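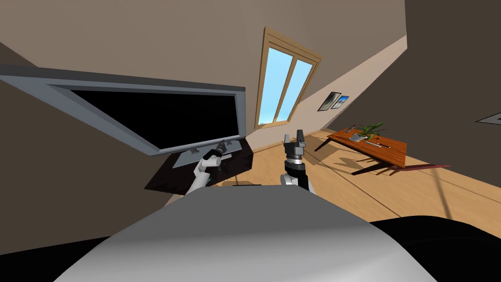

O Kit Flivura 2 é o pacote de simulação que o clube de robótica da escola Tóth usa nas aulas de manipulação com dois braços. Inclui o modelo do robô, a sala virtual e os exercícios do primeiro período. Na tarefa do monitor, o braço esquerdo trabalha com a garra preta junto à base do ecrã, enquanto o direito fica levantado, com os dois dedos um pouco abertos. A mesa de madeira com a planta serve para os exercícios seguintes.

Início | Kits | Clubes | Apoio | Contactos
Pesquisar produtos...

Conteúdo do kit
- 17 exercícios com ficha para o aluno
- Guia do professor, de Elvira Mosquera
- Licença para 7 computadores
- Modelo de relatório para o concurso Hulow

Referência: 3118
Versão revista em setembro por Mounir El Fassi. Os ficheiros da versão anterior abrem sem conversão, mas as posições iniciais dos braços têm de ser gravadas de novo.

Cada equipa entrega o programa e um relatório curto. As dúvidas sobre licenças são tratadas por Veronika Szénási, na página de apoio.

Categoria: Robótica educativa > Simulação > Clubes escolares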